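Sunday, 27th May. Robotics club, Rikum cell

Cell is back on the marble floor after we pulled the old mat in February. Task is the one from the Govisberg student round: one screwdriver, one blue bin, two arms on the front rail. Either arm may do the job. The Dvorak script handles logging and I left its settings alone.

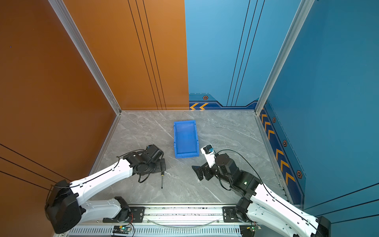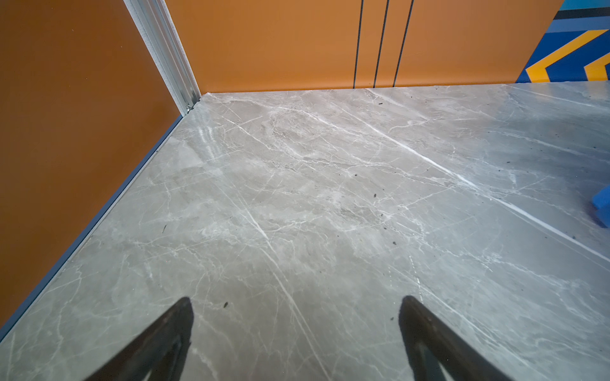

Same cell in all of them, the second from the wrist.

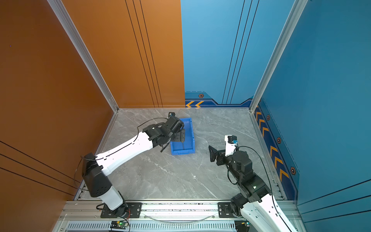
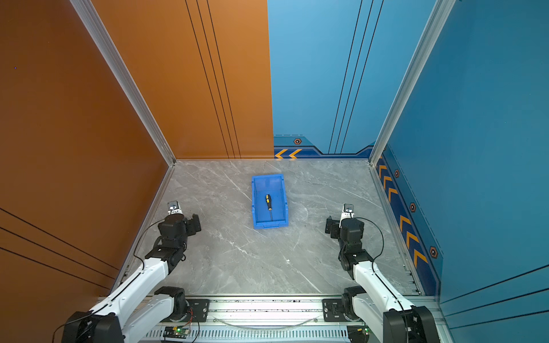

Why do we store the wrist view as well as the overhead one, when it doubles the disk use?
The fixed camera loses the tool whenever a gripper is right over it, and the last bit of the approach is where most of our misses happen. We tried training on the overhead view alone in February and the arm kept closing too high. Keep both until the disk is a real problem.

Count so far is 303 episodes in the folder, 78 of them marked bad. Most of the bad ones are operator pauses, where someone stopped to think in the middle of a move. Those can be trimmed instead of thrown out. I did 70 of them and left the rest for whoever has the next slot.

Target for the round is 900 episodes. We won't get there at this pace with one cell. The Toltel power supply can stay on between sessions, which saves the homing routine, but log it on the sheet if you leave it on.

Other things:
Handle direction needs more variety. Looking through the folder, too many starts have the handle facing the same way.
Keep the bin near the middle for now. We move it once the first model can do the easy placement.
Floor wants a wipe before each session. Specks show up in the wrist view.
Check cable slack at both wrists before homing.

Next session: finish trimming, rerun the split, start the first training run overnight if the machine is free.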